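From: Skatumley list, digest off
To: Skatumley Road Travellers list
Subject: Re: Re: unsealed driving and what to do about the dust

Righto, I've had a few goes at answering this and kept getting interrupted, so apologies if it wanders. Quoting the bit I want to answer and trimming the rest:

> We're picking up the hire car in Sirkville in December and the last
> leg out to Nukilari is all dirt as far as I can tell from the map.
> It's an ordinary sedan, nothing special, two-wheel drive. The hire
> mob were vague about whether we're even allowed. My husband reckons
> it's fine if you go slow. I have never driven on dirt for more than
> the length of somebody's driveway and I'm a bit nervous about it.
> Also, does everything in the boot really get covered in dust? We'll
> have a fair bit of camera gear and the good clothes for the wedding.
> Any tips welcome, no matter how basic.

First thing, get the hire mob to stop being vague. Ring them back and ask for it in writing, even if it's only an email. "Unsealed" and "off-road" mean different things in those contracts and the person on the desk won't always know the difference. We had an excess of 2000 dollars on ours and it doubled if the damage happened on an unsealed road, a detail that was sitting in the small print on the back page. If they say no, they mean no, and you're better off going with another outfit than crossing your fingers for the whole trip.

Second thing, your husband's half right. Slow is good, but there's such a thing as so slow that you rattle the fillings out of your head. On corrugations there's usually a speed where the car settles down a bit and you find it by feel. Ours was a bit over 50, and anything under that was like sitting on a washing machine. That said, never let it creep up just because it's feeling comfy! You've got far less grip than you think, and you'll find that out the first time you brake for a roo or a cow.

Drop your tyre pressures a bit if you've got a gauge and a way to pump them up again at the other end. I went down to 30 in the little car and it took the edge off nicely. Don't go mad with it in a sedan though, you've not got much sidewall to play with, and check what the placard on the door says before you touch anything.

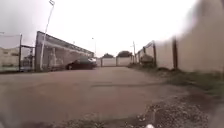

Most of what's tricky about a dirt road is at the edges and in the bits you don't see until you're on top of them, so keep your eyes well up and look a long way ahead. In the towns and around the yards it's generally easy going. The middle gets packed down smooth and it's the sides that go a bit uneven, so if there's nothing coming the other way, take the middle and enjoy it (and get well over in plenty of time when something does come). What catches new people is the faint stuff. See that darker line across the dirt, a little way up the road? It might be a shallow rut or just a seam in the surface, and from a distance it's hard to pick which, so I treat them all as ruts until I'm over them. Ease off before you get there, let the car roll across, don't brake on the thing itself. On a white overcast day they're harder to pick, as there's no shadow to give you the depth. Early and late in the day with a bit of sun you'll see every ripple, but then you've got the sun in your eyes half the time and the roos are out, so you can't win.

And parking! Tuck in well to the side, up against a shed or a fence if there's one handy and it's not going to annoy anyone. I once left ours sitting out a bit far while I ran in for a pie, and a cattle truck went past, and I'd left the windows down. I'm still finding it in the seat seams.

Now, the boot. Yes, everything gets covered in dust. I don't care how new the car is, that fine red stuff gets past the seals and settles on whatever you love most. What's worked for us:

Camera gear goes in a hard case with a proper rubber seal, or failing that a snap-lid kitchen tub, and it travels in the cabin on the back seat, never the boot. Don't change lenses outdoors at a stop, do it that night in the room with the door shut. Bring a blower and a soft brush.

Wedding clothes go in their garment bags, then a big garbage bag over the lot with the end twisted and taped. Then an old sheet over everything, which you can shake out afterwards -- stand upwind when you do, ask me how I know. Shoes in their own bag or they'll share what they've picked up.

Windows up, air con on recirculate, fan up a couple of notches. If someone overtakes you, back right off and let the dust clear. Same if you come up behind a truck. Just hang back. It's no fun sitting in somebody's cloud and you can't see a thing through it, including whatever's coming the other way.

Water is the other one. Carry more than you think, and keep some of it where you can reach it without unpacking the car. Fuel up at Sirkville even if you're on three quarters, as I wouldn't count on the Berhe servo being open after lunch on a Wednesday. We got there at ten past two and it was shut, and we ended up eating warm cheese sticks in the car until we'd decided we had enough in the tank to go on. We did, but only just, and there were words.

If it rains, ring ahead and ask about the road before you leave. Don't go by what it looks like at your end. That red clay goes to grease with very little encouragement and they do close it, and the fines for driving on a closed road are steep.

Last thing, wash the car before you hand it back, underneath as well, and do the door jambs. Ours got a cleaning fee slapped on for the jambs alone!

Somebody on here had a packing list that was better than mine, with the proper measurements for the tubs that fit across a back seat. It was back in the archive as message 1631, I think, if the archive's working again. If not, yell out and I'll see if I kept a copy.

Have a lovely wedding, and let us know how the road was.

Cheers from a very dusty driveway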